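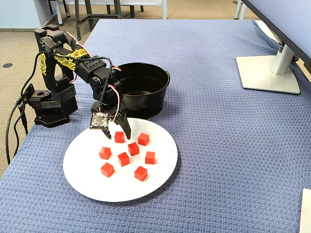

Manipulation sur table : écrire la règle avant l'essai

Les bras articulés de petite taille se sont installés dans les laboratoires d'enseignement et les services d'essais sans que les habitudes de travail suivent toujours. Un bras de table à servomoteurs ne se traite pas comme une cellule industrielle clôturée. Il n'est pas dispensé de règles pour autant. Le protocole Arora, rédigé par le bureau d'études Skiltix et appliqué depuis décembre au laboratoire Illero, fixe un cadre minimal pour les tâches de saisie et de dépose : délimitation du poste, état initial, conduite de l'essai, arrêt, consignation.

La tâche de référence est élémentaire. Des cubes sont dispersés sur une assiette blanche, et le bras doit les transférer un par un dans un récipient noir voisin. Josiane Boyer, responsable des essais chez Illero, a retenu cette tâche pour la facilité avec laquelle un tiers peut la reproduire. « Avec des pièces identiques, l'opérateur n'a pas à interpréter le résultat. Un cube est dans le récipient ou il n'y est pas. »

Délimiter le poste

Le volume de travail du bras est défini comme l'ensemble des points atteignables par l'extrémité de la pince, augmenté d'une marge de garde. Le protocole impose que cette zone soit établie par déplacement manuel, moteurs hors tension, puis reportée sur le plan du poste. Aucun objet étranger à la tâche ne doit s'y trouver au lancement du programme. L'opérateur se place hors de la zone, le dispositif d'arrêt à portée de main.

Le support fait l'objet d'un article distinct. Une nappe texturée limite le glissement des objets légers, mais ses plis peuvent modifier l'assise d'une assiette. Elle doit être tendue avant chaque série, et la hauteur de dépose vérifiée après toute remise en place. La fixation de la base se contrôle à la main, dans les deux directions horizontales.

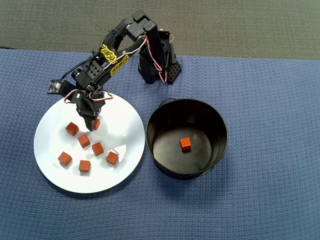

La pince abaissée vers un cube de l'assiette. Un autre repose au fond du seau.

Le câblage est la source de défauts la plus fréquente sur ce type de matériel. Les faisceaux des servomoteurs passent d'une articulation à l'autre et forment des boucles dont la longueur dépend de la posture. Trop courtes, elles tirent sur les connecteurs en fin de course ; trop longues, elles risquent d'accrocher un objet ou de passer entre les doigts de la pince. Kiros Adugna, qui a rédigé l'annexe électrique, demande un balayage complet de chaque axe à vitesse réduite avant la première série de la journée, puis après toute intervention sur le poignet.

Fixer l'état initial

Deux séries ne sont comparables que si leur point de départ est décrit. Le protocole distingue la disposition imposée, dans laquelle chaque cube occupe un repère, et la disposition libre, dans laquelle les cubes sont répartis sans contact entre eux. Dans le second cas, une vue de dessus est enregistrée avant le premier mouvement. L'orientation des cubes n'est pas corrigée à la main.

L'éclairage est consigné avec la même précision. Une assiette brillante produit des reflets qui se déplacent avec la source lumineuse et peuvent perturber la segmentation. Les ombres du bras posent une difficulté comparable lorsque la pince se trouve au-dessus des pièces. Chez Skiltix, Henok Habte recommande de figer la position des luminaires et d'exclure la lumière du jour pour toute série destinée à la publication. 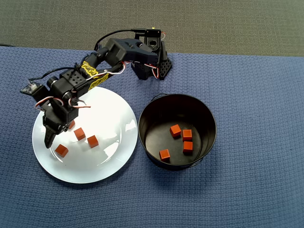 Conduire et interrompre l'essai

Une fois la série lancée, aucune main n'entre dans le volume de travail. La règle vaut aussi lorsque le bras paraît immobile : une temporisation logicielle et une fin de programme présentent le même aspect extérieur. Toute intervention suppose l'arrêt, la coupure de la puissance moteur et l'attente de la stabilisation mécanique. Le bras pouvant s'affaisser à la coupure, la position de repli doit être atteinte au préalable si la situation le permet.

Sur les 2 317 essais consignés par Illero, 537 ont été interrompus avant leur terme. Le protocole retient 6 codes d'interruption, parmi lesquels la prise manquée, le contact avec le bord du récipient et l'échauffement d'un servomoteur. Au-delà de 5 interruptions portant le même code dans une série, celle-ci est close et le poste contrôlé. La reprise à partir d'un état intermédiaire est autorisée à condition d'être déclarée comme telle.

Consigner, y compris les échecs

Le registre mentionne la version du programme, la charge des doigts, la disposition initiale, l'état final et l'identité de l'opérateur. Les essais interrompus y figurent au même titre que les autres. Rosalba Grasso, chargée de la relecture des données, écarte toute série dont la numérotation présente un trou.
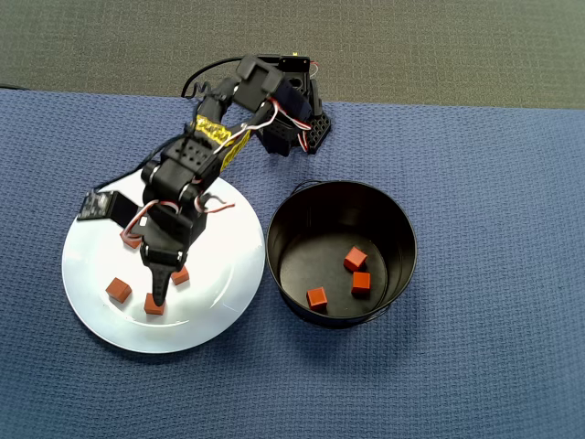 Faut-il recommencer l'étalonnage après le remplacement d'un seul servomoteur ?

L'étalonnage complet est exigé dès que la pièce remplacée appartient à la chaîne comprise entre la base et le poignet. Pour le servomoteur de la pince, un réglage de l'ouverture et de la fermeture suffit.

Une révision du texte est en préparation sur le site de Masson, sous la direction de Washington Teixeira. Elle portera sur les capteurs montés au poignet, dont la masse et l'encombrement ne sont pas pris en compte dans le calcul actuel de la marge de garde. Les postes déjà équipés restent soumis à la version en vigueur, avec un contrôle de collision supplémentaire en position basse.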